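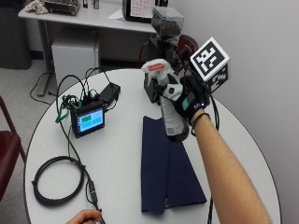
Zolley retira el puente de Inville tras detectar un fallo de validación

Octubre de 2020

El equipo de Zolley ha suspendido los depósitos en el puente que conecta su red con Inville. El contrato aceptaba pruebas de retiro firmadas con una clave de validador ya revocada, lo que permitía emitir tokens envueltos sin respaldo en la cadena de origen.

Según el informe técnico, se registraron 12 transacciones anómalas desde 2 direcciones, por un total de 717 tokens. Los fondos en custodia no se han visto afectados y los tokens emitidos de forma irregular quedaron bloqueados en el contrato antes de llegar a ningún mercado.

La versión corregida comprueba la vigencia de cada clave en el bloque de firma y eleva el umbral de confirmaciones. Ñahui, encargada de la auditoría, publicará el código revisado junto con los casos de prueba. La reapertura está prevista para diciembre.

Quienes tengan retiros pendientes no deben reenviar la transacción: la cola se procesará por orden de bloque. Asport mantiene deshabilitado el par hasta nuevo aviso. La dirección del contrato nuevo se comunicará solo en el repositorio oficial.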